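Subject: Re: [grerumari-sim] kitchen task, are we really using the bottle?

Hi everyone,

Sorry for the slow answer, I had a lab report eating my evenings. Quoting the part I mean:

> I vote we drop the bottle for the October round and go back to
> the cube. We have two evenings left and the hand on the Seok
> model is hard enough to drive without something that can roll.
> Also does anybody know if the cabinet has to be open at the
> start or do we open it ourselves?

I'd like to keep the bottle! The cube is fine for practice, but Skallora scores it at 2 points and the bottle at 6, and we're behind the Plaltari team as it is. I went through the kitchen setup again last night and grabbed these from the wrist view:

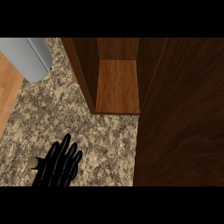
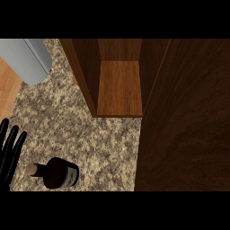
On the cabinet question - the rules page says the compartment starts open and empty, so we only have to get the bottle onto the shelf. Any spot on the shelf counts, and it can be lying down or standing up.

What I'd change is how we come in. Right now whoever is driving goes straight for the neck, and I think we should try the thick part of the body first, then lift, then turn toward the shelf. I wrote that up as a practice drill and put it in the club folder, next to the old cube one. Please run it at least a few times before we meet, even if it goes badly, and save your logs. My own log from last night is 3,676 lines long and most of that is me fumbling with the thumb, so don't be shy!

Two small things. Set your episode limit to 400 steps, same as the contest, or your runs won't compare with anyone else's. And if you're on one of the older lab machines, close the browser first - the simulator crawls otherwise.

I'll be in the lab from 4 pm if anybody wants to try it side by side. Could whoever has the spare controller bring it back?

See you there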